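4.2 Why residents called the clerk first

We had expected, going in, that people in Gultiswood would take their questions about the county's new detention agreement to the sheriff, or at least to someone in uniform. Of the 38 residents we sat down with in February, only three had done so. Most of them had called the town clerk instead, often more than once, and many told us (with real affection) that she was the one person in local government who would stay on the line until they were finished talking.

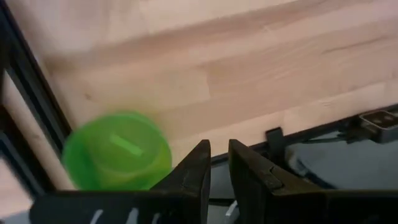

Figure 3. Table in the interview room, Gultiswood.

The clerk's office has no formal part in the agreement, and the town ordinance mentions it only in connection with record keeping. Even so, the call log we were kindly allowed to read holds 1125 entries for the period, and a good many of them concern traffic stops, school pickup and whether it was safe to report a break-in. Caputo and Bassi found much the same pattern in Vomilia, where the library took on this work, and we lean on their idea of the "borrowed office" in the pages that follow.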